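The Billholm workshop closes at ten, and Deepak Saxena is usually one of the last to leave. His project, which he calls Surach, has taken up a corner of the shared space since August. It is a pair of hand-held grippers that record how a person does a small job, so that a robot arm can be taught to do the same one later.

Saxena started at home with one gripper and a kitchen chair. The first version pinched his fingers and the second was too heavy to hold for more than a few minutes. He moved to Billholm for the metal shop, where he could cut brackets himself and throw away the bad ones without waiting on the mail.

The arms come next. Two of them are on order from Sarudero, a small outfit that sells kits with the motors already tuned. Until they arrive, the work is all done by hand – pick up, turn, put down, start over. Nusrat Lodhi wrote the software that lines up the two recordings, and she throws out any run where the left and right sides drift apart.

They chose household things on purpose. Cups were easy. Anything with a cord is harder, as the cord pulls back and never lies the same way twice. The power strip has taken up most of the past four evenings, with one gripper clamped on the strip and the other kept free.
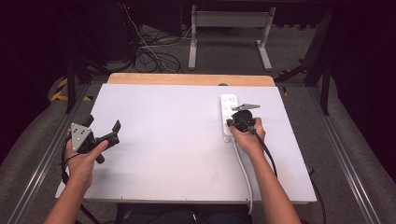

Lodhi thinks the cord is the wrong fight to pick this early, and would go back to boxes until the arms are bolted down. Saxena has agreed to nine more runs before they switch. The grip pads need replacing anyway, and he has a new set half cut on the bench in the metal shop.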